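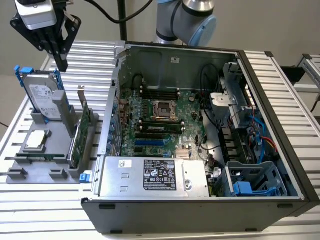 3/3/99

Tridulside Readers' Society doubts claims for Ravska oral history

The Society will host a public reading and discussion of The Jumwood Tapes at 8 p.m. in July. Admission is free. The publisher, Van der Merwe, calls the book "the definitive record" of the Ravska mill towns. The Society is not convinced.
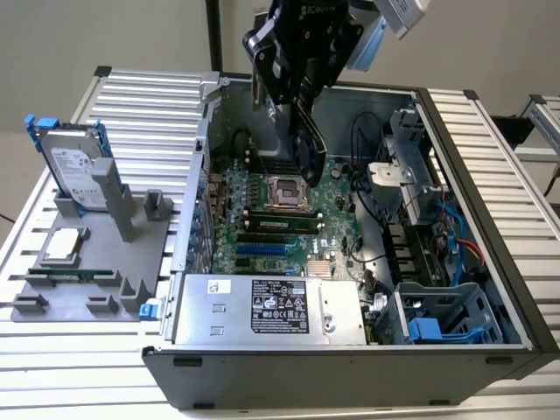

Vol. 8, p. 172

The book runs to 927 pages and is said to draw on 600 interviews – a figure the publisher has yet to support with a catalogue. Few speakers are identified, and several chapters favour the editor's recollections over theirs. Members of the public are invited to hear selected passages and judge for themselves. Copies will be on sale, should anyone still want one.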